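588 shares | 21 comments

The Little Cup That Took Over My Counter

13 Feb 2020

I bought my butcher block in January from a tiny workshop called Dredero, and I babied it for maybe four days. Coasters everywhere! Oil every night! Then I got into short coffees, and well, there went the coasters.

It started at Bosura, the espresso bar near my office, where everything comes in a dark paper cup you could hide in your fist. I liked the size so much that I ordered a sleeve of them for home (my husband thinks this is ridiculous, we own mugs). A small cup makes me stop. I drink it standing up, leaning on the maple, and then I get on with the morning.

What I like best is the look of them. Dark outside, bright white inside, a bit of gold on the side – dressed up for something that costs pennies. Sánchez, the shop that sells them to me, will do a case of 2,000, and I've had the page open more than once. I don't have the closet space. I keep checking anyway.

And the wood? It has stains now. Brownish smudges, darker in a couple of patches, the kind that sanding would take out in an afternoon. I got the sandpaper out once and put it back in the drawer. My grandmother's table was all rings and scorch marks and we fought over who got to keep it.

So I wipe it down, oil it when it starts looking thirsty, and set the next cup wherever there's room.
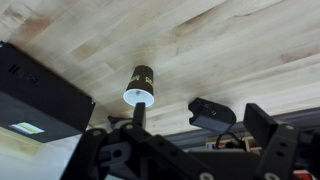 If you do want to sand yours, go with the grain and stick with a fine grit. Mineral oil after, two thin coats, and leave it overnight.

Related
Grurnano's stovetop pot, one year on
Paper or ceramic? Our readers answer
Small kitchens we love

We use cookies to improve your visit. By continuing to read you accept our cookie policy.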